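Does Wrapping Fruit in Plastic Keep It Fresh?

Some people say yes, of course it does. Some people say plastic is always a waste. When two groups of people are both that sure, it's a good idea to slow down and ask how they know.

First, what is a piece of fruit doing after it's picked?

You might think it just sits there. It doesn't. Fruit is still alive after it comes off the tree. It takes in oxygen from the air and gives out carbon dioxide, a bit like you do when you breathe. Scientists call this respiration. The fruit is slowly using up the sugar it stored while it was growing.

Fruit also loses water. A mandarin is mostly water, and the water escapes through the skin a tiny bit at a time. Leave one in a bowl for long enough and the skin goes hard and leathery. That isn't rot. It's drying out.

Rot is something else. Rot happens when mould or bacteria get in, usually through a cut or a bruise. Mould spores are floating around nearly everywhere, including your kitchen, and they love damp places.

So there are two different problems, drying and rotting. Keep them apart in your head, because people who sell things like to mix them up.

What does the plastic do?

A thin wrap slows down the water getting out. That part is well tested and easy to believe. Less water out means the fruit stays plump for longer.

But where does the water go? Some of it stays inside the wrap. If you've ever seen little drops on the inside of a sandwich bag, you know what that looks like. And what likes damp places? Mould does. A wrap with no way for moisture to get out can swap one problem for the other.

Wrapping each piece on its own has one more use. If one mandarin in a box goes mouldy, the wrap can make it harder for the mould to spread to its neighbours. Shops care about this a lot, as a box of fruit might travel a long way before anybody opens it. You may care less if your mandarins only have to last until Saturday sport.

Hang on, doesn't fruit come with its own wrapper?

Good question. Citrus fruit has a peel. The coloured outside part is oily and a little waxy, and the white part underneath (called the pith) is like padding. A pomelo, the giant of the citrus family, has pith so thick that you can spend ages digging through it to find the part you eat.

Longans have a thin, dry shell that cracks open with your thumbnail. Cherry tomatoes, which are fruit too if you ask a botanist, have a smooth skin with a waxy layer that holds water in.

All these coverings do a job. Are they as good as plastic at stopping water? No. Are they good enough? That depends on how long you want to wait, and adverts hardly ever mention that bit. 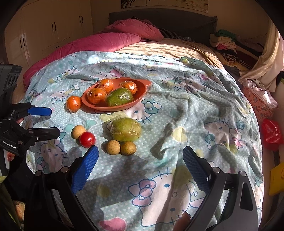
Mandarins and pomelos in plastic wrap. How much longer would they last than bare ones?

Be careful with big claims

Let's make up an advert. "Prarnholm Wrap keeps fruit fresh 3 times longer!" Sounds great. Now be a pest and ask some questions.

Longer than what? Fruit in the fridge, or fruit left on a sunny windowsill?
What does "fresh" mean? Not dry? Not mouldy? Still tastes nice?
How many pieces of fruit were tested? A test on 400 mandarins tells you more than a test on one.
Who did the test? If it was the company selling the wrap, that doesn't make it wrong, but you'd want to see somebody else try it.

You can ask the same questions of a person who says plastic wrap never helps. Throwing out food is a waste as well, because it took water, soil and fuel to grow it and bring it to you. Whether the wrap saves more than it costs is a hard sum, and the answer can be different for different fruit.

Test it yourself

You need six mandarins that look alike, some food wrap and a kitchen scale. Ask an adult first.

Wrap three mandarins, one at a time. Leave the other three bare. Weigh each one and write the number down, then put them all in the same cool spot. Weigh them again every couple of days, and look for wrinkles and mould. Weigh the wrapped ones with their wrap on every time, or your numbers won't match up.

If you find mould, don't sniff it or eat the fruit. Put it in the bin and write down which one it was.

Your results might not agree with a friend's. Six mandarins is a small test, and maybe one of yours had a bruise you missed. Try it again with lemons and see if you get the same answer.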